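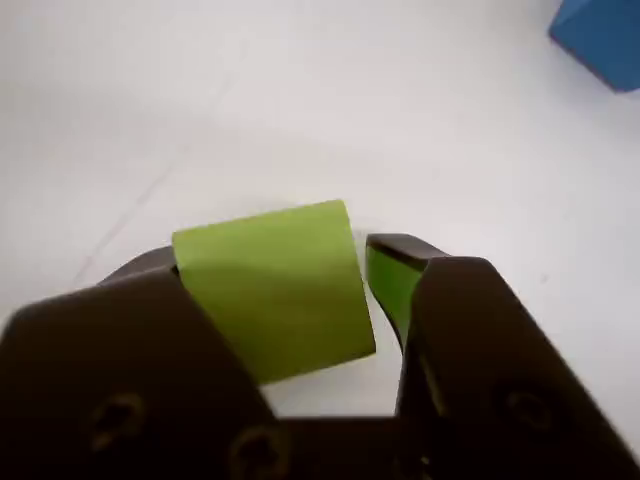 Muditz Neighborhood Library Association
Minutes of the Regular Board Meeting, November

The meeting was called to order at 7:05 p.m. in the reading room. A quorum was present. The minutes of the previous meeting were approved as distributed.

Building report
The Egger Street entrance remains closed while the steps are repaired. The contractor, Provora, has asked for a further 9 days to let the new concrete set before the handrail is mounted. The Board agreed to the extension at no added cost. Patrons will continue to use the side door – the temporary sign is to be replaced with a larger one.

Circulation
The Board received the circulation report. Loans for the month came to 2578, including 157 items borrowed through the Sarkari branch exchange. Returns from the exchange continue to arrive late, and staff will ask the branch to move its van run to the morning.

Budget
A request for $700 to replace the carpet in the periodicals corner was discussed. One member asked whether the existing carpet could be cleaned instead. Staff reported that it was cleaned in the spring and that the seams have lifted near the radiator. Motion to approve the expense was made, seconded and carried, with one abstention.

Hours of operation
The proposal to stay open until 8:00 p.m. during the school term was tabled. Staff will bring a revised schedule to the next meeting, showing desk coverage for each evening.

Public comment
A resident asked that the large-print shelves be moved closer to the front desk. The request was referred to staff. A second resident spoke in favor of longer evening hours.

The meeting was adjourned at 8:20 p.m.

Minutes respectfully submitted by the Recording Secretary.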